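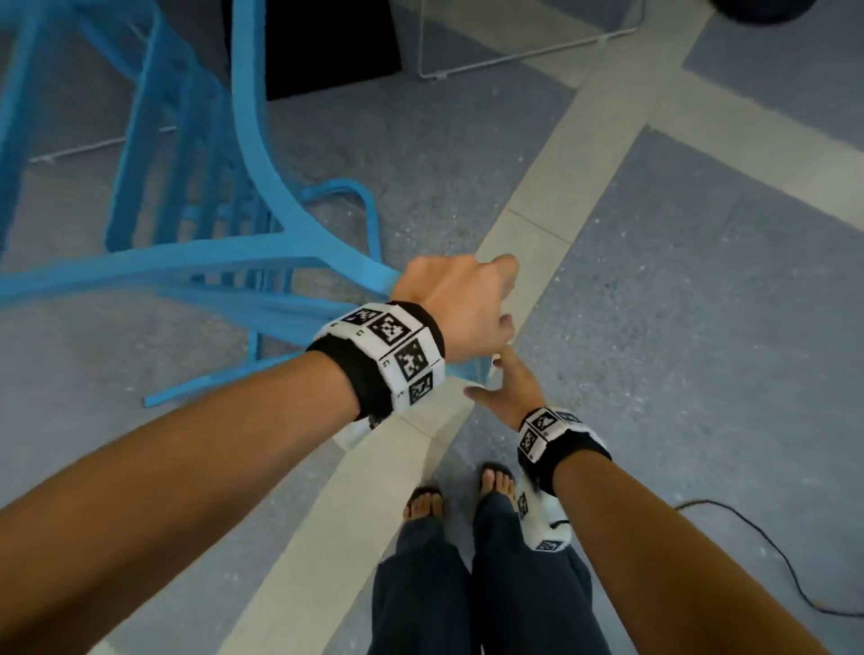
The blue one, down on its side, with two hands going in for the crossbar.

I have a theory about chairs, and it's that most of us only know the top half of them. We know the seat, because we sit on it. We know the back, because we hang sweaters on it. The rest of the chair lives down there in the dark with the crumbs and the dog, doing all the work, and we don't look at it until something creaks.

So I'm going to make the case for tipping your chairs over. All of them, one at a time, on a Saturday morning with the coffee still going. It takes no skill and hardly any tools, and I think it's a better use of an hour than most of what gets called home improvement.

I came to this late. I grew up in a house where a wobbly chair was solved with a folded matchbook, and if the matchbook didn't work, the chair went to the person who complained least (me, usually). Then a few years ago I moved to Kulitz and bought a set of wooden kitchen chairs from Witkowska, the secondhand place down by the canal that smells like floor wax and wet cardboard. They were 24 dollars apiece, which felt like robbery in my favor. Spindle backs, curved legs, the kind of chair you'd draw if somebody asked you to draw a chair.

Well, one of them started talking. You know the sound, a little dry tick every time you lean back to make a point. I ignored it for the whole winter. I had dinner guests sit in it and watched their faces go careful. And then one morning in March I dropped a spoon, got down on the floor to find it, looked up, and saw daylight in a joint where there should have been wood. A gap you could slide a business card into! I'd been putting my whole weight on that thing every day.

I put it on its side and fixed it with wood glue and a strap. Once it was down there I saw everything else, too — the felt pad that had turned into a gray pancake, the drip of old varnish, the place where somebody before me had tried a nail. That nail made me mad for a week. A nail in a chair joint is a way of telling the next owner you'd given up.

Anyway, that's how it began, and now I tip everything. I have opinions about it, and you're going to get them.

First, go gently and use both hands. A chair looks like it wants to be grabbed by the back, since that's how we drag them around, but the spindles are the skinniest pieces in the whole business and they're held in by not much. I take hold of the crossbar or the seat. When I'm setting it upright again I get one hand on the bar and the other somewhere lower and let it roll up onto its feet. If you yank one up by a single spindle you'll get away with it 63 times and then you'll own a chair with a gap in its smile.

Second, wiggle before you wipe. People want to clean first, and I understand, it's disgusting under there. But dirt shows you things. A dark line at a joint means it's been moving. Hold a leg near the end, push it toward the next leg, and watch the place where they come together. You want nothing to happen. Boredom is the goal.

Third (and here's where I lose people), don't fix it the same day you find it. Let it sit out of rotation with a dish towel tied on the back so no one uses it. I've done more damage in the ten minutes after noticing a problem than in years of neglect. You get excited, you reach for the big clamp, you squeeze a joint that has old hard glue in it, and you split the leg. Ask me how I know.

My sister-in-law thinks all this is fussy. Her position is that a kitchen chair costs less than a nice dinner, and when it goes, it goes, and you buy a Wuseo like everybody else on her street. I've sat in a Wuseo. It's fine. It's a perfectly okay chair that arrives flat in a box, and for the first year you feel clever. But the bolts back themselves out and hardly anyone tightens them, because tightening them would mean turning the chair over and we're back to my point. She has owned three sets in the time I've had mine.

And I don't buy the idea that looking after a cheap chair is a waste. I think we've got it backwards, saving our attention for the good stuff. The fancy armchair in the living room gets sat in at holidays. The kitchen chair gets dragged, rocked on, stood on to change a light bulb, used as a ladder and a coat rack and a place to put the groceries down. If anything in the house has earned a look at its underside, it's that one.

Paint is a separate argument. I've been told by purists that you should never paint a wooden chair, and I've also been told that I'm boring for leaving most of mine brown. A sky blue chair makes me happy before I've even sat in it, so I'm not going to pretend I'm neutral. What I will say is that paint gets into joints and hides the cracks, so a painted chair needs the wiggle test more than a plain one does. I used a can of Bolatau on an old stool once and loved the color, then spent a whole evening scraping it off the ends of the legs where it had glued itself to newspaper. Put the feet up on something next time, I told myself, and of course the next time I didn't.

Give it an hour. I can get through 5 chairs in that, and two of those are usually fine. You'll want a rug or an old blanket if your floor is nice, and a flashlight, and maybe the radio. Start with the one you always steer guests away from. I've still got one by the back door I haven't turned over since the fall, and it ticked at me this morning.

Contact | Copyright, all rights reserved | Back to top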